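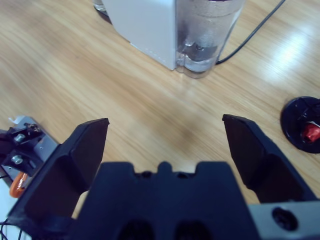
Holst table, Merkell showroom: top surface in use

Light timber top, honey-brown, with the long grain running diagonally to the viewpoint. Darker and lighter bands follow the grain. The pale patch near the right is reflected light. White appliance with a clear plastic tank at the far side, water droplets in the tank.

About this gallery

Grakudard keeps one Holst table on the floor at Merkell as a working reference. It is cleaned on the same schedule we recommend to customers. The gallery records the surface under ordinary lighting. No colour correction has been applied. Page revised 31 Mar 2025.

Reading the surface

Timber tops are commonly judged from a small sample held flat under a shop light. A full top behaves differently. Light and dark bands that look minor on a sample can run a long way across a table, and their apparent contrast changes with the angle of view. Customers matching a top to existing furniture should view it from a seated position and again from standing height.

Reflected light can bleach the grain almost to white when the source is opposite the viewer. The effect moves with the viewer. A mark that stays in one place when you change position should be treated as a mark and inspected separately.

Finish

The Holst top is supplied with Grirnik clear finish, hand applied at Merkell. Colour variation within a single top is normal and is not graded out. Tops ordered together are selected from the same batch where stock allows. Tops ordered later may be lighter or darker than the original.

Light handling is acceptable on delivery. Full cure takes 14 days, during which the top should not be covered with a cloth, mat or plastic sheet. Uneven exposure in this period can leave an outline that takes months to even out.

Water-holding appliances

Wipe the base of any appliance with a tank before setting it down. Refill at the sink and dry the outside of the tank before returning it. Standing water should be removed promptly with a dry cotton cloth, working along the grain.

Appliances that heat water should sit on a heat-resistant mat with an air gap beneath. Keep them at least 300 mm from any wall or overhead shelf so that vapour can disperse. Do not drag appliances across the top. Rubber feet should be checked for grit and, on pale tops, for colour transfer.

Routine care

Dust dry. For food residue, use a well-wrung cloth and a small amount of neutral soap, then dry immediately. Avoid bleach, ammonia and abrasive pads. Refresh the finish when water no longer beads on the surface; on the Merkell table this was last done in July.

Samples

Offcuts finished in Grirnik clear are available from the Merkell counter. Return within 7 days. Each offcut is stamped on the underside with its batch number, which should be quoted when ordering.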